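Can a machine tidy your desk yet?

Anyone still waiting for a robot to do the housework should take heart from Follthorpe, where Nava has two-armed machines working on that dullest of jobs, sorting the stationery. Pens go in one tray, pencils in another, and it's a joy to follow!
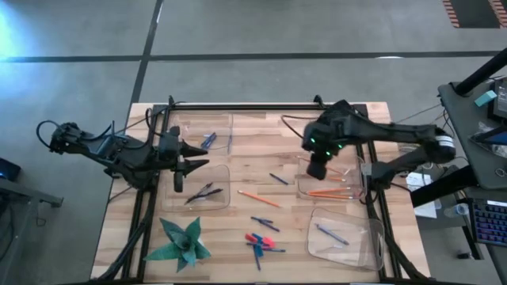

Estrella Ponce would like to see one loose in a shop stockroom before she gets excited, and reckons a bored teenager would still win on speed.

Fair enough, but look at the sums. Nava logged 897 tries in August and 259 went through with no help at all. Six months ago the best run was 28. Pens roll, pencils cross over each other, and scissors are a different problem again.

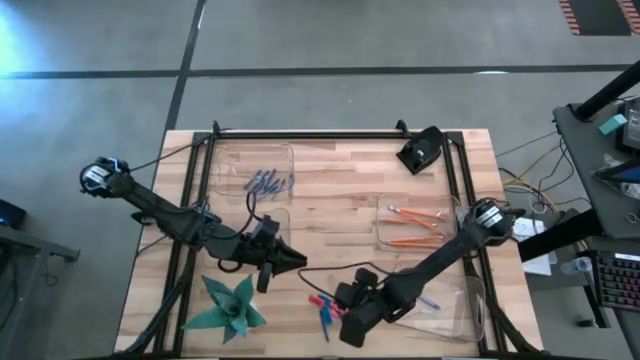
Laundry is a good deal further off, as cloth never lies the same way twice. Younes Ezzat, who runs the Follthorpe trials, thinks shelf stacking will come first, and he's hoping to try it at the Flerkley shop next spring. 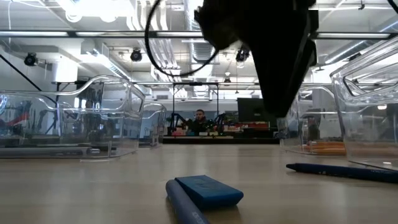 Pens, crayons and clear bins on the worktop at Follthorpe.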